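27 Jul 2023

Clearing the white table

I said last month that I would write something about the toys, as a few people asked how we ended up keeping so few of them. It has taken me this long because the job itself took longer than I thought it would.

We moved to the flat on Donnelly Road in October, and most of the children's things went straight into the box room and stayed there. The children are nine and twelve now. They had stopped asking for any of it. I kept shutting the door on it and telling myself it was a winter job, and then winter went by.

My friend Ghazala Bugti did hers last year and told me to do one bag at a time and to put everything out on a clear table, one thing at a time. On the floor it all turns into a heap again and you start playing with it. I took her advice on the table and ignored her about the bags, and I regretted that by lunchtime on the first day.
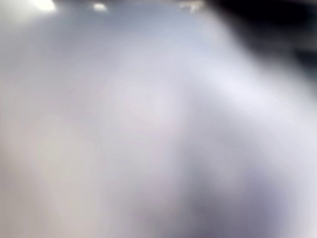

The first bags were the easy ones. Plastic animals, a shape sorter with half the shapes gone, a great many pens that didn't work. There were 83 jigsaw pieces in a sandwich bag, which I know because I sat and matched them against the only puzzle we had left, and none of them belonged to it. They went in the bin. The puzzle went too in the end.

Soft toys were the hard part. They don't break, so you never get an excuse to throw one out, and everybody gives them to you when there's a new baby. I had three questions for each one. Does it have a name? Has anyone slept with it? Would anyone notice if it went? Two yeses and it stayed.

The purple one got three. It is a lavender sort of purple, fluffy but a bit matted in places, with long floppy ears that are paler on the inside. My daughter called it Tirketti when she was two, and none of us ever found out where she got the word. It went to nursery and to my mother's and once to Sirnlow on the train, where we left it in the café and had to go back.
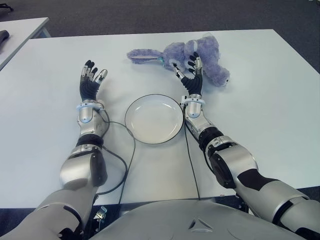
I had meant to wash it before deciding anything. Meenakshi Kushwaha at the charity shop told me that what she turns away most is soft toys that have gone hard in the wash, and that a cool cycle inside a pillowcase is safest, then a long dry in the air and no tumble dryer. I've done four that way now and they have all come out well. The fur lifts if you go over it with a soft hairbrush while it is still slightly damp. Don't use a wire one.

The shop wants the labels left on, by the way. I had cut most of ours off years ago because they scratched, so those could not be sold and went to my neighbour for her dog instead.

The other thing that came out of the box room was the picnic and tea party stuff. I found the proper plates we had been lending to the toys, including a round white one with a thin black line at the rim. I had been blaming my brother for that plate since Christmas. I have told him.
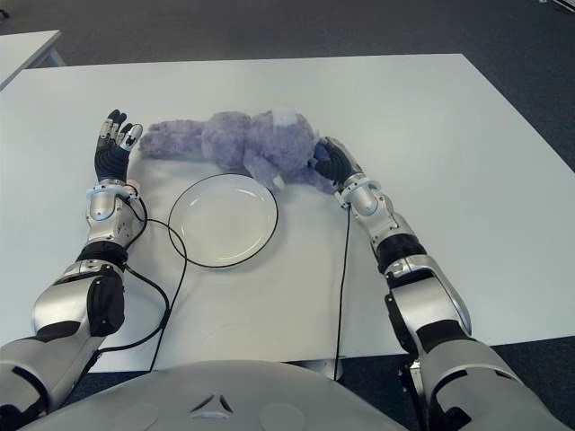
It is back in the kitchen cupboard with the rest of the set. The little plastic cups went to the playgroup on Ornov Street, along with the wooden fruit and a tray.

In all, 32 soft toys have gone and five are staying. Tirketti is on the shelf in my daughter's room. She says she doesn't mind where it goes, but she moved it from the bottom shelf to the one by her bed the same evening.

The box room still has the baby clothes in it. I'll do those when the schools go back.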